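Mixing the Żak EP, part two: low end and the vocal chain

Posted 21st January

Picking up from the last post, the drums were done and the log drum was not. Four tracks, all at 112 BPM, all built on the same bass patch, and all with the same problem between the kick and the lowest notes of the log drum line. Żak writes in F minor most of the time, which puts the root at about 44 Hz, and the kick sample Arnaldo Pinheiro picked has its fundamental a little above that. Played together on small speakers they sound fine. On a club system they cancel on some hits and double on others, depending on where the note lands.

I tried sidechain compression first. A fast attack and a short release cleaned up the overlap, but the log drum lost its front edge, and in this style the front edge is most of the part. Backing the ratio off to 2:1 brought the edge back and the overlap with it.

What ended up on the record is duller. I tuned the kick up until its fundamental sat at 65 Hz, shortened the tail, and left the log drum alone below that. Then I went through each arrangement and nudged the bass notes that started exactly on a kick. Most of them moved later by a few milliseconds. Custódio Lobo, who programmed the bass on tracks one and three, had played a lot of it by hand and it was already late, so those two needed very little.

Phase was checked in mono at low volume, then on headphones, then in the car. The car is a bad reference and I keep using it.

Vocals

Madalena Vilela sang all the leads and the stacks. Track two alone has 18 vocal tracks, counting doubles and the whispered layer in the bridge. She recorded at home in a room with a hard ceiling, and there is a short flutter on anything loud. I cut it by hand where it was exposed and left it where the shakers cover it.

The lead chain, in order: high-pass at 90 Hz, a narrow cut near 400 Hz, slow compressor taking off two or three dB, de-esser, fast compressor taking off a little more. The delay is a dotted eighth with the repeats filtered hard on both sides. Reverb is one plate for everything. I had a second, longer reverb on the backing stacks until Valter Aguiar asked why the chorus felt farther away than the verse. He was right and I muted it.

The stacks are panned in pairs and grouped to one bus with the lows rolled off up to 200 Hz. No pitch correction on the doubles. Correcting both the lead and the doubles made the whole thing sound like a chorus effect.

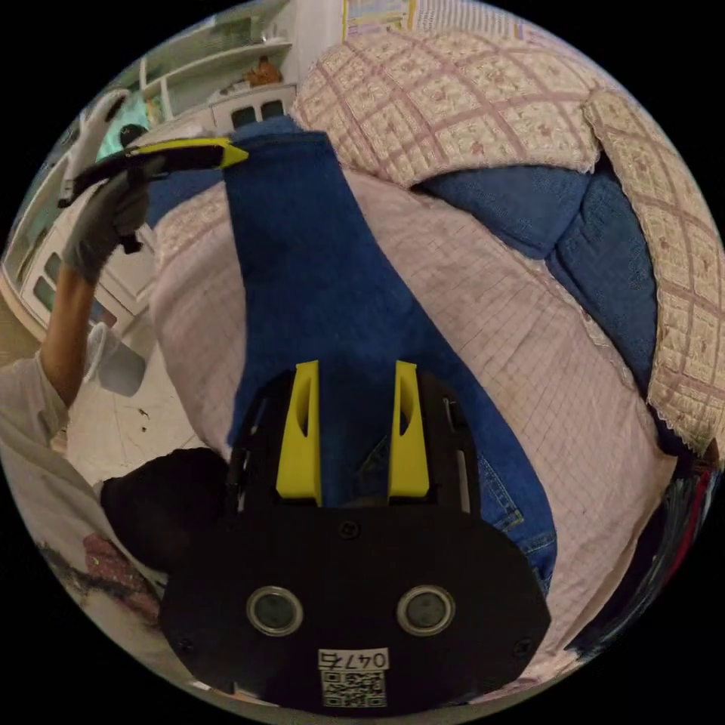

Masters and delivery

Austra Stankevičius is mastering at Altska. She asked for 24-bit files at the session sample rate, no limiter on the mix bus, and peaks below -3 dB. I sent the limited versions too, marked as reference only, so she could hear what the band had been listening to. Her first pass on track one came back with less top end than my reference and I preferred it after a day.

Pistard is pressing the 12-inch, two tracks per side. Track four is the longest and has the most bass, and it was going to close side B, where the groove is tightest. We swapped it with track three. Anything below 100 Hz on the vinyl version is summed to mono, and the sibilance on the bridge of track two got another pass with the de-esser.

The digital version keeps the original order. The instrumentals are bounced from the same sessions with the vocal bus muted and nothing else changed, which left the delay throws out of "Fokus" along with the voice. I printed those again with the throws kept in, at Żak's request.

Remaining: approve the test pressing, export stems for the remix, write down the plate settings before I lose them. The test pressing should be here in February. Stems will be eight groups per track, all starting at bar one, dry and wet versions of the lead.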